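Re: [local-makers] Re: Open day at Tallance, worth the drive?

2 shares | 4 comments

Ayodele Usman wrote:

> Did anyone get to the Tallance open day on Monday? I had to work. The
> invitation made it sound as if they have the sorting and folding problem
> more or less licked, and Wekmont is asking me whether we should put money
> aside for it. I'd like to hear from someone who stood next to the table
> and isn't trying to sell me anything.
>
> Also, was De Smet there? They told me they would be.

I went. I'll give you my notes as they are and you can pass them on to Wekmont or not.

First, the trip. The building is easy to miss from the road and the parking lot was full by the time I got there, so I left the car at the feed store and walked back. They had 34 chairs set out for the talk and more people than chairs. The talk ran long. It was mostly slides about labor costs, and the numbers on them had no sources that I could read from the fourth row.

Then we were let in to see the handling work in small groups. The hand tool is the part worth your time. A person holds it, does the job with it, and the recording is supposed to teach an arm to do the same job later. I have no quarrel with the idea. It's cheaper than tying up an arm all day, and the two-jaw design is simple enough that I could follow every link of it by eye. What I wanted to know was how much of what they promised in the invitation comes from the tool and how much from the person holding it.
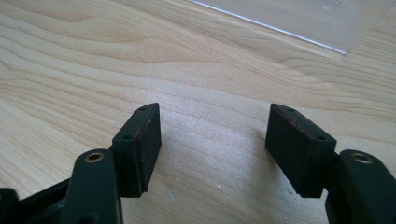 I asked that twice. The first time I was told that the data would "speak for itself" once there was enough of it. The second time a younger engineer gave me a better answer, which was that they don't know yet. They have 1590 recordings so far, by her count, and she wouldn't say what share of them were usable. I pushed a little and she said that sorting the good from the bad was still done by hand, a few hours every evening. Put that in your budget if you're making one.

I also asked about wear on the pads, and what they cost to replace. I got a shrug on wear and a promise of a price list on cost. The price list hasn't come.

For the fabric part I moved up close. Cloth is where these demonstrations usually fall apart, and to be fair to them they didn't hide from it with a nice stiff towel. They used a dark camouflage mesh, soft stuff that bunches up however it likes. Getting the jaws to close on a fold of that is a fair test of the hardware. It's a much weaker test of the software when there's a human wrist behind it making all the decisions. A man next to me said "look at that, it's got it" and I wanted to ask him who "it" was. 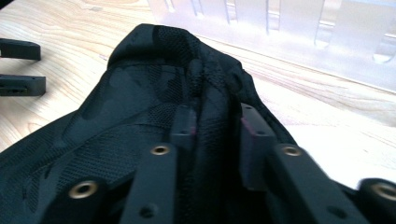 Posted by Yetunde Sani
to local-makers, 12 replies in thread

Sorry, that went through before I was finished. Continuing.

What I didn't get to see was an arm doing any of this on its own. There was a video of one, shown in the hallway on a loop, with cuts in it. When I asked whether we could see it run live I was told the arm was at Millen for the month. Maybe so. I'd want to watch it at Millen, then, for a full shift, with our own garments in the pile and one of our own people choosing them.

De Smet did have a table, by the way, but only brochures on it. The fellow there was friendly and told me to call in February.

So, Ayodele, my advice for Wekmont is to hold the money. If they want to spend something, spend it on a day of somebody's time to go see the arm, and have that person bring a clock. I'd want three things in writing before anything else: how many tries per garment, who steps in when it drops one, and what a set of pads costs. If Tallance can answer those I'll happily eat my words on this list.

The coffee was good and they let people ask questions. I've been to worse.

Can somebody who was in the afternoon group tell me if they got the same video?

Yetunde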